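Shop Floor Talk > Automation and Robotics
Thread: Our first year with arms on the floor (long, mostly happy)

torquestripe
Posts: 207
I've been reading this board since before we got our arms, and back then I was the guy scrolling at 2 in the morning looking for proof that I still had a job. So I figured I owe you all a write-up from the other side.

I work at the Drarkard shop. We do bodies and refits, mostly passenger stuff, and I came up through panels and glass. In September the Ikora project got going, which is what management called the plan to bring in arms for the holding and positioning work. Phuthong did the integration. Before that, if you wanted something big and flat held up against the side of a vehicle at a bad angle, you got two people and a strap and you hoped neither one had to sneeze. I did that for years. My left shoulder can tell you all about it!

What changed first was how quiet the start of a shift got. You used to hear people calling for a hand from one end of the building to the other. Now you walk up, check the sheet, check the covers on the arm, look at where the hoses are lying, and then you start. I love it. I really do. I go home and I still have energy to throw a ball with my kid.

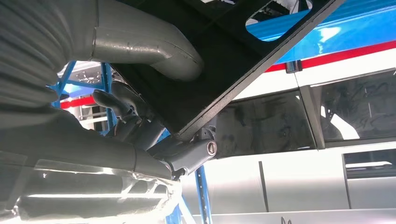 The second thing is that I talk about angles way more than I ever did. When you're holding something yourself you just lean until it feels right, and you never have to put it into words. With an arm, somebody has to say where it goes and how it should come in, and the people who knew that best were the ones who'd been leaning on stuff for 30 years. The old hands went from grumbling at the back of the meeting to being the ones everybody wanted to talk to. One of our glass people now spends half her shift going over approach paths with the programmers and she's having a blast.

Anyway, ask me whatever. I'm not a programmer but I'm on the floor every day.

moth_and_rivet
Good post. I'm glad your shoulder is better, but I have to ask the thing that always gets skipped. Two people and a strap is now one person and an arm. Where's the other person?

torquestripe
Fair, and I should have put that in. In our bay, the second person mostly went to inspection and prep. We were always short there. Two people took a transfer to another building and one retired a little earlier than he'd planned. I don't think he was pushed, but I also don't think he loved the idea of learning it all over again.

moth_and_rivet
"Didn't love the idea" is carrying a lot in that sentence. We had the same thing at Gravley. It was all voluntary on paper. But if your whole job turns into something you never signed up for and you're a few years from done, you take the door. I'd count that as a cost of the project and I never see it on a slide.

bench_nine
I'm at Gravley too, different shift from moth I think, and I'd tell it a bit differently. Yes, some folks left. But the ones who came in on the small bench arms are people who never would have gotten hired for the heavy work. We've got a woman who runs circles around me and she couldn't have lifted her end of a door. That counts for something too.

moth_and_rivet
It does. I'm not against the arms. I want the pay to go up when the skill does, and so far ours hasn't.

torquestripe
Ours went up one step, after some arguing. If you're at the start of one of these, get that in writing before the crates show up. It's a lot easier to ask while they still need you to say yes.

Since bench_nine brought up the small arms — that's where everybody should start, in my opinion. Our practice area is over on the carpet side with the steel tables, and it's my favorite spot in the building. You can bump things along at a crawl, get it wrong, back up, go again. The tape on the floor felt silly to me for the first week and now I walk around the lines in my sleep. Cables are the real lesson, by the way. You learn to think about where every one of them is before you move anything, and that habit follows you right out to the big arm.

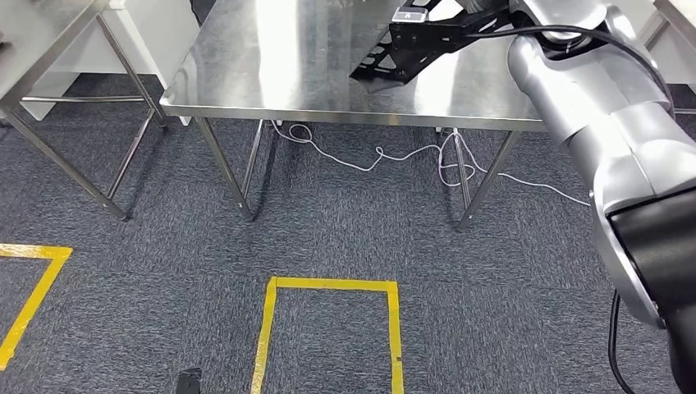
How long does it take before a person is comfortable running an arm alone? Most of our crew needed 60 hours of supervised time, and a couple of people wanted more and got it. There's no shame in it, and the ones who took longer are some of the most careful operators we have now.

pallet_cat
Sixty hours! We got an afternoon and a binder.

bench_nine
Same here at the start. It got better after people complained, so complain.

pallet_cat
Will do. What about when it stops in the middle of a job? Ours faults out and then four of us stand there looking at it. My lead says that's just how it is, but it makes me nuts.

torquestripe
It was like that for us in the beginning. What helped was letting operators clear the simple faults on their own, with a clear list of which ones are simple. Anything off the list, you call it in and you go do prep while you wait. Phuthong wasn't thrilled about the list at first, and I get why, but they came around and helped us write it. I keep a notebook of every stop with what I was doing right before. It's the most useful thing I own at work.

moth_and_rivet
Would you post the list? Minus anything you can't share. I'd like to bring something like that to our next floor meeting, along with the pay question.

torquestripe
Let me ask my lead. If she's fine with it I'll put it up here after shift.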